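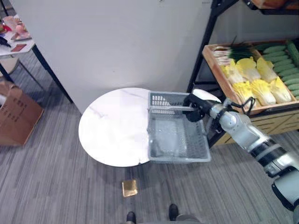 Light-gray slotted basket on a round white tabletop.

Clusimness Model Registry
By Ruxandra Preda | December
14 shares | 3 comments

Clusimness stores trained models, their version history and their approval records in one catalog. The standard license covers 200 registered models and 2,000 prediction calls per minute. Rollback to an earlier version takes a single command. 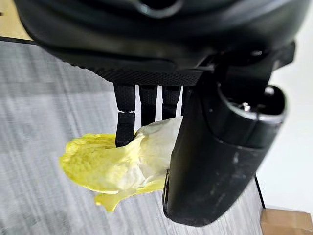
Drift monitoring compares live inputs with the training set once an hour. Alert limits are set per class, so a grocery model can hold yellowed cabbage leaves to a tighter limit than other produce. Alerts go out by email or webhook.
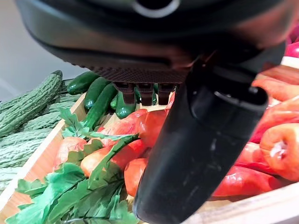
TARNTON, December. Release notes for the current build are maintained by Silviu Toma. The build closes 632 open tickets and adds audit export in CSV. Minimum server memory is unchanged. On-site setup by Nuster is quoted separately.

Contact Nuster Sales, Tarnton | Copyright Nuster | Back to top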